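The team at Noltbridge shows its robot how to work at a kitchen sink, and it does this by hand. I talked with one of the operators in their test kitchen in Liltelton. She has done this job for 11 months and she asked me not to print her name.

"In the beginning I moved the arm with a remote control," she told me. "I looked only at the screen, and I was very slow. Now I hold the arm and lead it, and it remembers the way."

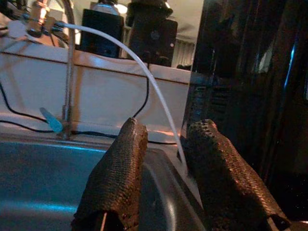 Nechyporuk

The sink is a difficult place, she explained. Steel gives strong reflections, and near the faucet there is little room for two fingers.

"You must come from the side, and you must not hurry. If I hesitate, the robot learns also my hesitation."

For one task she records 70 demonstrations. I asked if she keeps all of them. She laughed and said that she deletes the ones where she was tired. The full set for the kitchen has now 490 recordings, and a colleague in Hitberg checks each one before the training.

Does she still use the remote control? "Yes, for high shelves. My shoulder does not like them."

In July they will begin with drawers. She has already tried one, and she says the handle was too thin for her taste.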